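4.2 Changes in the distribution of bed-making work

The second set of findings concerns the allocation of tasks between staff and the robot once the system had moved beyond its initial trial. As described in Section 3, the Brodosthorpe site is a residential hostel operated by Tirnesa, in which housekeeping staff strip beds, straighten bedding and prepare rooms for new residents. Before the introduction of the Perrin arm, each room was assigned to one member of staff, who carried out all tasks in whatever order she or he preferred. The written procedure listed an order, but in the observed shifts it was seldom followed.

The arm was brought in to take over two tasks: drawing blankets to one side of the mattress, and smoothing the mattress surface before a fresh sheet is laid. Both involve prolonged bending over low beds, and both had been named by staff as tiring in the March interviews. Lifting the mattress, tucking corners and handling residents' belongings remained with the staff. In total, 452 bed-making episodes were logged, of which 206 were completed without any intervention by the attending worker during the robot's part of the task.

The remaining episodes are of greater interest for the present paper. In the interviews, staff did not describe interventions as faults. They described them as part of the job, in the same terms used for a trolley that needs steering. The most common intervention consisted of pulling the blanket free where it had become trapped between mattress and wall. The next most common was moving personal items away from the side of the bed before the arm began its approach. Neither task appeared in the original procedure. Both were later added to the revised one, under the heading "room preparation", although no extra time was allotted to them.

This addition altered the sequence of work. A worker who formerly entered a room and began with whichever task seemed most pressing now had to begin with the bed area, as the arm could not start until the bed area was ready. One respondent stated that she "used to do the bed last, when the room had calmed down". Several others reported that the fixed starting point made it harder to deal with a room in poor condition, in which they would normally have cleared the floor first. Staff with less experience of the site took the opposite view and found the fixed order helpful.

A related change concerns judgement about what counts as finished. The control software, Rudel, ends the smoothing task when its estimate of surface height variation falls below a set threshold. Quilted mattress covers presented a difficulty in this respect, as the stitching and the folds of a slack cover produce similar variation. Figure 2 gives the view from the wrist camera with the gripper fingers spread over a cover of this type, and with a patterned blanket lying along the left side of the mattress.

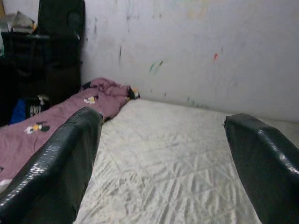
Staff judged such surfaces by different means. They pressed the cover with a flat hand and disregarded folds that would be pulled out by the sheet. Under the revised arrangement the worker could accept the surface early by means of a button on the base unit, and most did so routinely. The log therefore records a large number of early acceptances, which the site's management at first read as a sign of impatience. The interview data do not support this reading. Workers who pressed the button early gave consistent accounts of what they had checked beforehand, and these accounts agreed with the handwritten notes kept at the linen store.

The physical effect of the change was modest. Staff reported less bending over the centre of the bed, but more reaching towards the wall side — the part of the bed where trapped blankets had to be freed. Whether this exchange is favourable depends on the room. In rooms where the bed could be pulled out from the wall, respondents were generally positive. In rooms where it could not, opinions were divided, and two respondents asked for the arm to be withdrawn from those rooms altogether. The request was granted for the upper floor only. Episodes from that floor after the withdrawal are excluded from the counts given above and are treated separately in Section 4.3.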